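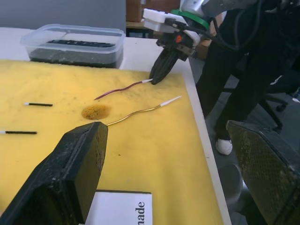 Wrist camera, left arm, wire station. Right arm has the red one by its tip.

Wire pick cell: closing height drifting on one arm

ferrule_dan
Two-arm cell, picking single wires off a yellow foam mat. Since the last finger change the left arm closes too high on the black wires and either skids over them or takes them by the insulation only. The right arm is fine on the red. Same program, same grip force, same offsets file. The program is the Wesuritz one with our own Z table on top. Last full calibration was in April. What would you check first?

kt_90
The mat. There is a worn brown patch near the middle and a lot of dark specks further up. If your touch-off point is anywhere near that patch, your Z zero is wrong before you start.

ferrule_dan
Touch-off is at the corner of the mat, well away from it. I re-ran it twice and got the same figure both times.

moss_lane
Then it is the fingers. The top face of the left one in your picture is scuffed. Did you swap both fingers or only the one? The inner face on the right has the grid pad. If the pads are from different batches the closing point moves sideways, and on a thin wire that looks like a height fault.

ferrule_dan
Only the one. The pad finger is the old one.

moss_lane
There you go. Change them in pairs.

kt_90
Disagree. A single finger swap is normal practice here and we run 14 cells that way. You redo the finger offset afterwards and carry on. The question is whether the offset was redone or just copied across.

ferrule_dan
Copied. The Clivari sheet says it carries over for the same part number.

kt_90
It carries over for the body. It does not carry over for how far the tip sits out once the screws are down. Close on a gauge pin, read the width, write it in. 20 minutes.

runach_user
Foam is still a bad datum for this. It gives under the tip and it gives more where it is worn. We put a hard plate under the touch-off point on the Runach line and the Z table stopped needing attention. I would also turn the mat end for end, or fit a new one.

moss_lane
Agree on the plate. Turning the mat only moves the bad patch if it is off centre, and his is close to the middle.

runach_user
Fair. New mat, then.

ferrule_dan
Did the gauge pin check. Left arm was storing 187 and the measured value is 14 counts lower. Corrected it and saved. Ran the black wires again and the tips are now taken square. A new mat is on order from Alva, and the plate goes in with it.

moss_lane
And the second finger?

ferrule_dan
Staying on until the pad wears.

moss_lane
Your cell. I would still fit the pair while the mat is off and do the offsets once.

kt_90
Keep a note of the old value in the offsets file. If it creeps again, check the finger screws before you touch the Z table.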